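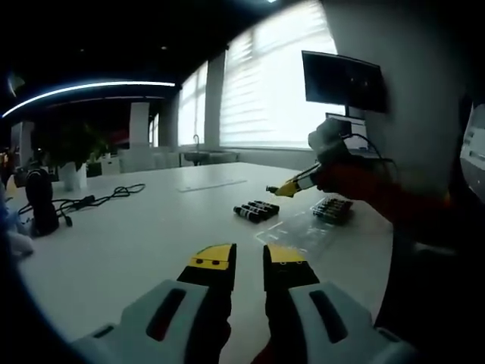 Battery bench, hand-held grippers over the loose cells and the clear tray.

Pruva hand-held gripper build: frequently asked questions

Maintained by Margit Dudás, Plostville shared workshop. Last revised Thursday, December 14, 2023.

What is Pruva?

A pair of hand-held grippers, each with its own camera, built from printed parts and a small set of bought hardware. One person holds one in each hand and does a bench task. The recordings are used to train a two-arm setup on the same task. The current task is moving cylindrical batteries between the table and a clear plastic tray.

Do I need a robot arm to start?

No. The grippers record without one. Our own arms were not mounted until October, and the first recordings were made well before that. You do need to settle the finger geometry early. If the fingers on the arm differ from the fingers in the recordings, expect to record again.

Which finger version should I print?

Version C, black body with yellow tips. Versions A and B had a flat tip that let a cylinder roll out sideways when the two fingers were not level. Print the body in PETG and the tips in TPU, tips upright, no supports. Older files are kept in the archive folder for people who already have A or B housings. The screw spacing changed between B and C, so the fingers do not swap.

Can I use a different tip material?

Silicone sleeves grip better but creep along the finger after a few hours and have to be pushed back. Bare PETG slips on the label band of a battery. We have not tried cast urethane.

My fingers don't close parallel. What is wrong?

In order of likelihood:
Rail screws tightened before the carriage was centered. Loosen, close the fingers fully, retighten.
Stringing left in the housing slot. Clear it with a flat needle file.
Left and right carriages swapped. They look alike. The left one has the chamfer on the inside edge.

A small gap when fully closed is acceptable. A gap wider at the top than at the bottom is not.

How much does it cost?

Our pair came to $202 in parts, cameras not included. Filament is counted; failed prints are not. The Lengyel linear rails were the largest single item. Cheaper rails work if you clean and regrease them first.

How many recordings does a task need?

For picking one battery off an open table, 100 was enough to get something worth watching. For the tray we have 3310 and still see misses at the back row. Variety in where the tray sits helped more than repetition. Move it every few recordings, turn it, and leave some other clear plastic on the table.

Why does tracking drop out near the tray?

Clear plastic gives the tracker very little to hold on to, and a white tabletop gives it even less. Tracking depends mostly on the room behind the table, so face something with edges in it: window frames, columns, chairs, a monitor. Window blinds are fine as long as they stay in one position for the whole session. Strong daylight can push the exposure down until the far side of the room goes dark. Lock exposure before recording – automatic exposure changes partway through a motion are the most common cause of rejected files.

Do I have to wear gloves?

For the camera, plain gray gloves keep the hand looking the same from one person to the next. Pick a pair thin enough to feel the trigger.

Is it safe to practice on real cells?

Use discharged ones with the terminals taped, or dummy cells of matching size and weight. Keep metal tools off the table. Do not use lithium cells with torn wraps for any reason. Our fingertips are plastic all the way through, and modified tips should be too. No screws within reach of a terminal.

How long do the parts last?

We replace the TPU tips at about 2000 grasps, or sooner if the surface has gone shiny. The housings have not needed replacing.

Does it work with the Brondberg controller board?

Yes, from firmware branch 2 on. Set the trigger range again after flashing, otherwise the recorded finger width will be offset.

Where do I send corrections?

Use the tracker on the project page, or leave a note in the bench log at the workshop. Include finger version, board, and whether the fault shows up on one hand or both.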